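Ticket 1318
Project: Vuvari, open day demonstration
Site: Rukside, ground floor hall
Opened: 9 Dec 2018
Priority: high
Status: waiting for answer

Summary: cloth demo stops with error 307 when visitors are in the hall

Hello support team,

I write on behalf of the Rukside demonstration group. We show the cloth folding demo to visiting schools, and the next visit is soon, so I would be thankful for a quick answer. The demo was stable in October. After the update of the control software it stops with error 307, "grip width not reached". In the morning, with the doors closed, I made 17 runs and had no error. In the afternoon, with the first guests, it stopped in 13 runs.

What I have tried already:
- restart of the controller and of the demo computer
- new calibration of the grip width, two times
- a different cloth of the same kind

None of these changed the result.
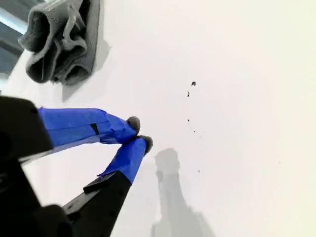 My first idea was wear of the fingers, as the manual from Sutherland says that error 307 can come from a worn finger surface. I cleaned the fingers with a dry brush and started again, but the error came back in the third run. Both fingers are wrapped with blue tape and each one has a gray pad on its tip. I do not know if the tape adds enough thickness to disturb the width value. Please tell me if I should remove it before the next test. I also ask if small dirt on the table can matter, for we have some dark specks on the white surface near the place where the cloth lies.

My second idea is the light. When guests stand near the table, the shadows on it change. I lowered the demo speed to half and the error came less often, but the demo becomes boring to watch.

The log file of the afternoon is attached.
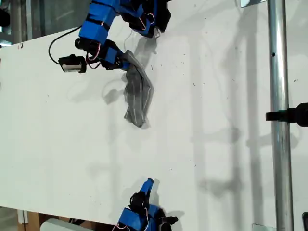 Prakis Support: Thank you for the clear report. Please leave the tape on for now. Error 307 after the update is mostly caused by the new timeout, which is too short when the demo computer is also sending video to the hall screen. Is that screen switched on only when you have visitors? If yes, disconnect it, set the speed back to normal and make ten runs. Send us the new log also if there is no error.

Reply from Rukside: Yes, the screen is on only for visitors. I will make the ten runs tomorrow before opening and upload the log to this ticket.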